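Actualités > Vie locale > Logement

Bosance : la cuisine partagée de la résidence Ellum ouvre ses inscriptions

Publié le 3 septembre 2025
12 partages | 4 commentaires

La résidence Ellum, à Bosance, ouvre cette semaine les inscriptions pour sa cuisine partagée. Le local se trouve au rez-de-chaussée du bâtiment, du côté de la rue de Tollport, dans l'ancienne salle de courrier. Il sera accessible aux locataires de la résidence et aussi aux habitants du quartier qui n'ont pas, chez eux, une cuisine suffisante pour préparer un vrai repas.

Le projet était demandé depuis longtemps. Beaucoup de logements du quartier sont des studios anciens, avec deux plaques électriques et un évier très petit. On peut y réchauffer une soupe, mais il est difficile d'y faire cuire un plat pour une famille, et presque impossible d'y préparer des conserves ou un gâteau. Plusieurs locataires avaient écrit à l'association Tak, qui gère les espaces communs de la résidence, pour demander une solution simple et pas trop chère.

L'association a choisi un système de créneaux. Chaque créneau dure deux heures, nettoyage compris, et se réserve à l'accueil ou par téléphone. Le prix est de 5 euros pour les personnes extérieures. Les locataires de la résidence ne paient rien, mais ils doivent signer le même règlement que les autres. Une caution de 20 euros est demandée à tous lors de la première inscription - elle est rendue quand la personne quitte le service, si le matériel est en bon état.

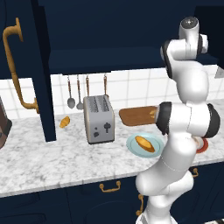
Le règlement tient sur une seule page. Il demande de laver les ustensiles avant de partir, de ne pas laisser d'aliments dans le réfrigérateur pendant la nuit et de sortir soi-même ses poubelles. Les planches à découper en bois doivent être essuyées puis laissées debout pour sécher, et les couteaux rangés dans le tiroir. Les appareils personnels sont acceptés, à condition de les montrer d'abord à l'accueil. Les enfants peuvent venir s'ils restent avec un adulte.

La question des horaires a été la plus discutée. Les voisins du premier étage craignaient le bruit du soir, tandis que les personnes qui travaillent la journée souhaitaient pouvoir cuisiner tard. Le dernier créneau commencera finalement à 19 heures, ce qui oblige à fermer la porte à 21 heures. Ces horaires seront revus en novembre, après une réunion ouverte à tous les usagers. L'association précise que la fermeture du soir pourra être déplacée si les voisins sont d'accord.

Les odeurs de cuisson étaient une autre inquiétude. La ventilation du local a été refaite pendant l'été, et la porte qui donne sur l'escalier restera fermée pendant l'utilisation. Les fritures sont interdites pour le moment. Certains habitants le regrettent - c'était pour eux la principale raison de cuisiner hors de leur studio - et le sujet sera aussi traité à la réunion.

Pour s'inscrire, il faut apporter une pièce d'identité et un justificatif de domicile à l'accueil de la résidence Ellum, ouvert le matin de 9 heures à midi. Les personnes qui ne peuvent pas se déplacer peuvent donner procuration à un proche, avec une lettre signée. Les premières réservations seront prises dans l'ordre d'arrivée des dossiers.

Recevez les nouvelles de Bosance dans votre boîte : inscrivez-vous à notre lettre d'information. Vous pouvez vous désinscrire à tout moment.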